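3.2 Remplissage du bac métallique (réf. 3034)

1. Vérifier que le bac est vide et que le trou rond du fond n'est pas obstrué.
2. Déposer les articles un à un, sans les empiler. Ne pas dépasser 7 articles par bac.
3. Placer les boîtes rigides contre une paroi et poser les emballages souples à plat. 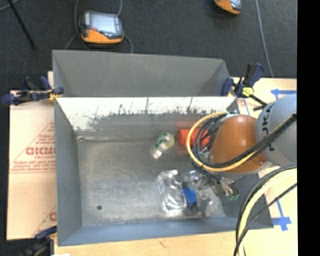
Fig. 6 – Bac gris en cours d'utilisation : boîte rouge orangé près de la paroi du fond, emballage plastique transparent et article bleu plus bas.

Remarque : les rayures et les traces d'usure sur les parois n'affectent pas l'emploi du bac Cama. Remplacer le bac si le fond est déformé.

ATTENTION : les films transparents produisent des reflets sur le métal. Contrôler le fond sous deux angles avant de déclarer le bac vide.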